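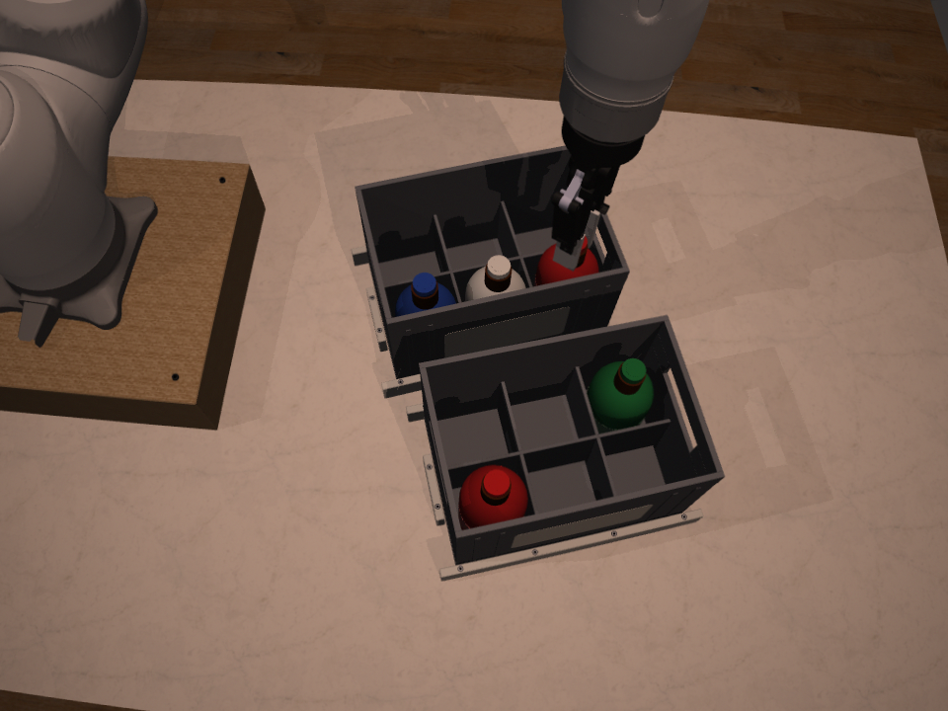 First cyclocross race coming up, and I have never run with a bike in my life

Posted by Wellington Bastos

Hi everyone! I've been riding road for four seasons and I finally signed up for a cross race, the one at Flillcombe in December. I'm in the beginner field, number 358, and I am ridiculously excited. I went and watched last year with a cowbell and a cup of chili and decided on the spot that I had to try it.

So now I have a lot of things to figure out. My bike is a used Trestis with 170 cranks and a set of Curnico file-tread tires that came with it. The course is mostly grass, with one long sandy stretch by the pond, a set of two barriers, and a run-up that looked awful in person (the good kind of awful). I can dismount okay if I'm going slow. Getting back on is another story -- I do a little stutter hop and then sort of fall onto the saddle.

What should I be practicing with the few weeks I have? And do I need different tires, or can I get away with these? I'd also love to hear how you all handle the start. The entry page says the beginner field is capped at 100, and that sounds like a whole lot of elbows going into one corner.

Rhea Fajardo

Oh, you are going to have so much fun! Flillcombe was my first cross race too, and I've gone back every year.

Forget about speed for the first week and just work on the remount. Find a soccer field or any flat grass, and start by walking. Push the bike along with both hands on the bars, step off your left foot, and slide the inside of your right thigh onto the saddle. You're sliding across, not jumping up. The stutter hop happens when you're nervous about landing, so you take an extra step to get ready for it, and then you land hard anyway. Do it at a walk until it's boring, then at a jog. I did ten minutes before every ride and it clicked on the fourth or fifth day, in the parking lot of all places.

For barriers, use a couple of sticks laid on the ground at first. You can practice the whole thing (swing the leg over, unclip, lift, two steps, set down, remount) with nothing to trip on. Set the bike down gently! Slamming it is how people drop a chain, and then you're standing there with greasy fingers while everybody you passed goes by.

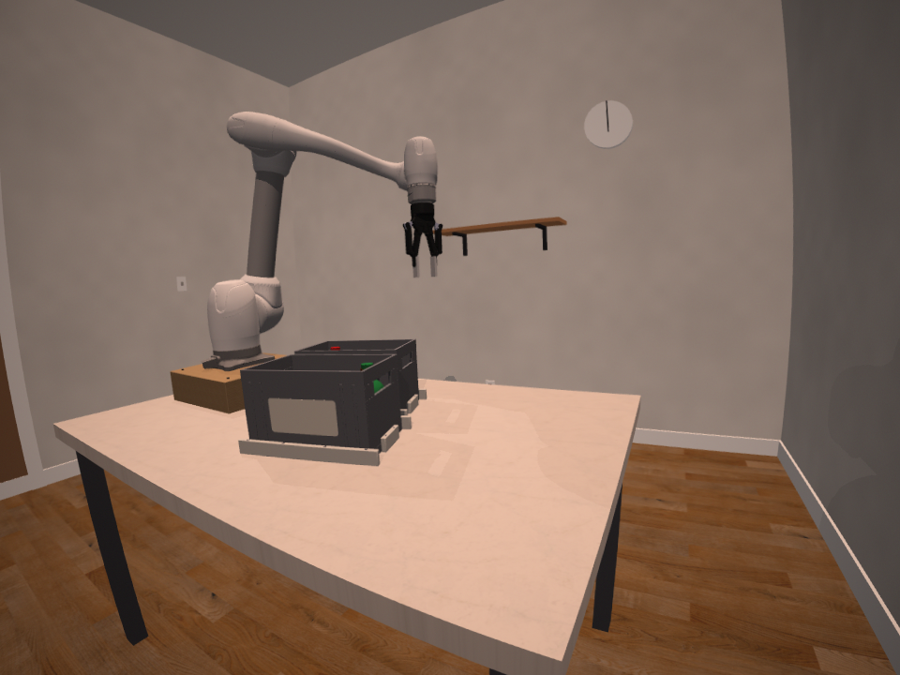 White arm with its two-finger gripper held open over the table.

On the sand: shift to an easier gear before you get to it, move your weight back a little, and keep a light grip. The front wheel is going to wander and you have to let it. If you lose momentum, get off right away and run. I've made up places there just by running early while people next to me were still fighting it.

Your file treads will be great if the grass is dry, and pretty slippery in the off-camber turns if it isn't. If you only want to buy one thing, get a front tire with real side knobs and leave the back alone. And let some air out. Most road riders show up with way too much in there. Ride over a root on your pre-lap, and if it rattles your teeth, let out a bit more.

As for the start, don't stress over it. It's a 400 meter straight before the first turn, so things get strung out quite a bit. Stay in the gear you can get moving in, look ahead and not at the wheel in front, and take the outside line if the inside is jammed up.

Please come back and tell us how it went!

Jireš

mud tires. always mud tires. also pin your number on the night before, and eat something two hours ahead

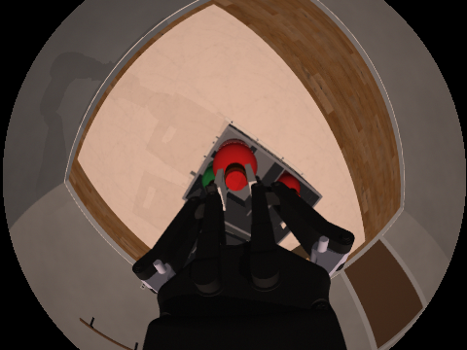

Black gripper reaching down to the gray tray.

Wellington Bastos

Thank you both, this is great! I went out to the school field this morning and did the walking version like Rhea said. I felt silly for five minutes and then got three good ones in a row, no hop! My right thigh is already complaining. I ordered a knobby front tire and I'm keeping the file tread on the back for now -- sorry, Jireš.

One more thing, if anyone is still reading. Do you take the bottle cages off? I've seen people do it and I can't tell if it matters for a beginner.

Rhea Fajardo

Three in a row on day one is wonderful! Yes, take them off, at least the one on the down tube. It gets in the way when you shoulder the bike on the run-up. You won't be drinking during the race anyway. Leave a bottle with a friend near the finish line.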